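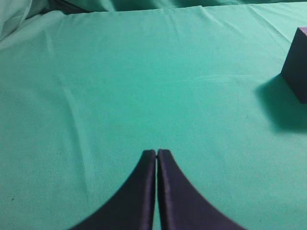 4. Demostración para visitas y jornadas de puertas abiertas

Esta sección explica cómo preparar y dirigir la demostración de mesa «Nudo» ante grupos. Para la calibración de los brazos, véase la sección 3. La lista de piezas de recambio está en el anexo B.

4.1. Antes de que entre el público

1. Extienda la tela verde sobre la mesa y remeta los bordes sobrantes por el lado opuesto al operador. Los pliegues suaves no afectan a la demostración – las arrugas altas, sí.

2. Coloque los cubos sobre la tela. Pueden quedar girados respecto al borde de la mesa.

3. Encienda el controlador Callska y espere a que el indicador quede fijo. Si aparece el código 903, suelte la parada de emergencia y repita el arranque.

4. Lleve las pinzas a la posición de espera, con los dedos casi cerrados y apuntando hacia la zona de trabajo.

5. Compruebe la imagen de las cámaras de muñeca en el monitor del público.

Nota: la luz del techo proyecta sombras anchas junto a los cubos. Si en la sala hay ventanas, baje las persianas antes de ajustar la exposición.

PRECAUCIÓN: el público debe permanecer detrás de la cinta mientras los brazos tengan corriente. No admita grupos de más de 11 personas.

4.2. Desarrollo

1. Presente el equipo en dos o tres frases. Deje las preguntas técnicas para el final.

2. Enseñe primero en el monitor la vista de la muñeca con un cubo solo. Señale la distancia entre las puntas de los dedos y la pieza.

3. Pase después a la bola blanca. Para esta parte, la bola debe estar asentada en el hueco poco profundo de la cara superior del cubo. No hace falta que quede en el centro de la cara.

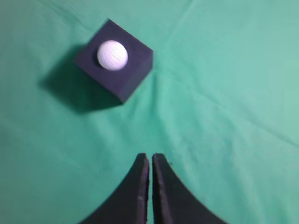 4. Seleccione el programa «Nudo 4» y pulse Inicio. Mantenga la mano junto a la parada de emergencia durante todo el ciclo.

5. Si la bola cae y rueda fuera de la tela, detenga el brazo antes de recogerla. No meta la mano en la zona de trabajo con el programa en pausa – la pausa no corta la corriente.

6. Al terminar, devuelva las pinzas a la posición de espera y abra el turno de preguntas.

Nota: una sesión completa dura unos 50 minutos con preguntas. El sábado de la jornada abierta se hace la versión corta, sin el paso 2.

4.3. Reparto de tareas

Operador: Senyo Zakaria. Suplente: Eilidh Gillies.
Explicación al público: Abdelilah Cherkaoui.
Acceso y cinta: Nana Ankrah.

El operador no atiende preguntas mientras el brazo se mueve. Cualquier cambio en el reparto se anota en la hoja de la sala Tallis antes de abrir la puerta.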